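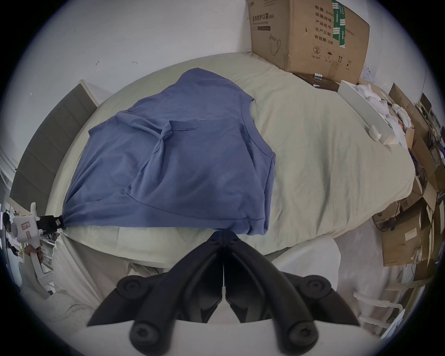
Blue T-shirt, corner held by the left-hand gripper

stougaard_fan
August batch is up. Hand-held grippers on a bed, folding clothes, no arm involved. The policy trained on 514 demos folds T-shirts 32 times out of 100 on our Hamix arms. I've had worse flatmates.

pegleg
32 is grim. What did you get before?

stougaard_fan
6. Same test, same shirts. The change was Ankit Garg's idea: throw out any demo where the person regrips a corner more than twice. We lost a lot of data and a few friendships.

Deleck_Dan
So you've taught it to copy tidy people. Hjalti Arnardóttir's write-up argues the opposite, that the regrips are where the recovery behaviour lives. Bin them and the thing has no clue what to do when a sleeve slips.

stougaard_fan
I've read it. She tested on towels. Towels don't have sleeves.

pegleg
Does it carry over to anything else? Shorts, say? Same sheet, please, or we'll be arguing about backgrounds until Christmas.

stougaard_fan
Same pale green sheet. Both grippers on the shorts in this one:
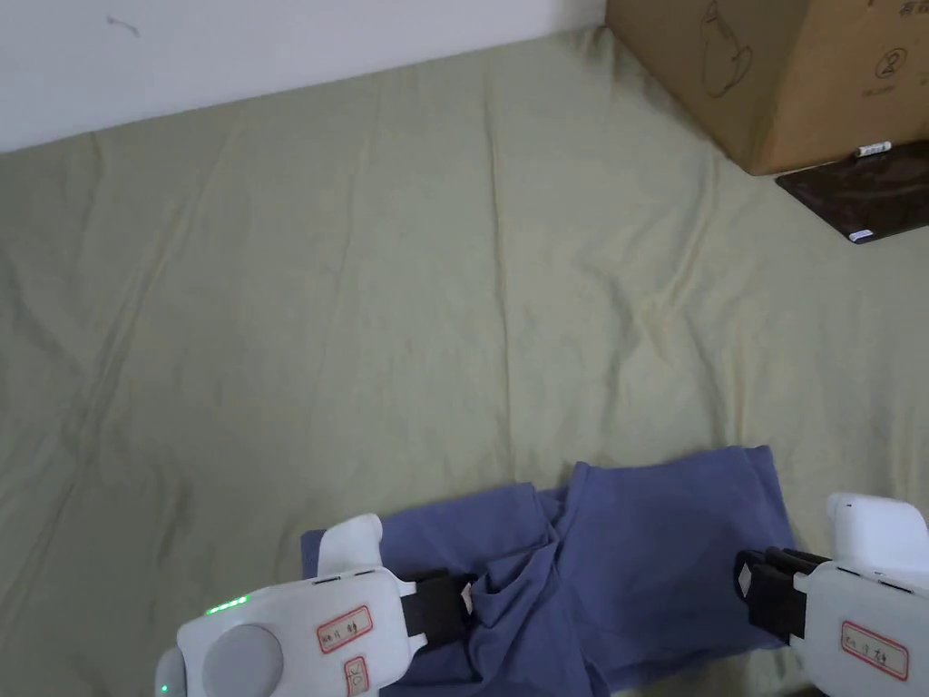 Re: shorts and the regrip filter

Deleck_Dan
Shorts are a kinder problem, two legs and a waistband. I'd want the unfiltered run next to it before believing any of this.

skindora
Agree with Dan – and keep the discarded demos. We deleted ours and I still bring it up at lunch.

stougaard_fan
They're kept. The unfiltered shorts run is training now, I'll post the number even if it's rude.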